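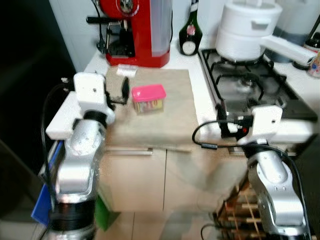 Last changed: December 5, 2024

Reading the Wurnis despatches in the order they were sent

I have now been through the Flalorus edition of the Wurnis despatches twice, once as printed and once by date of sending. The two readings give different accounts of the same war.

The edition runs to 363 despatches. The editors grouped them by front, so that everything on the Munance garrison sits in the first volume and everything on the Lorente road in the second. For anyone who wants to follow a single siege this works well. It hides the delay. A despatch from Munance took 13 days to reach the capital in good weather, and 20 when the river was up. The reply took as long again. Orders printed directly beneath the report they seem to answer were often written before that report had arrived.

The clearest case is the August withdrawal. In the printed order, the garrison asks for relief, the ministry refuses, and the commander gives up the town. Critics have treated this as a plain case of a government abandoning 3,000 men. Sorted by date, the refusal answers an earlier letter, one that described the stores as adequate and asked only for boots and lamp oil. The request for relief was still on the road when the town was given up.

I don't think this clears the ministry. Someone there had the earlier sick lists, which were bad, and the marginal notes show that they had been read. But the charge changes from cruelty to inattention, and a book that sets out to judge conduct ought to keep those two apart.

A note on method. I used the date of writing where it survives and the clerk's stamp where it doesn't. The stamps in the second volume are less reliable, as one clerk seems to have stamped in batches. I have left those despatches out of my table - it makes no difference to the Munance sequence, though it leaves a gap in the Lorente one.

The index is poor. Place names are entered under the spelling of whichever officer used them first, with no cross-references. The maps are good, and the fold-out of the Lorente road should be kept open beside the text.

I still have the appendix of supply returns to work through.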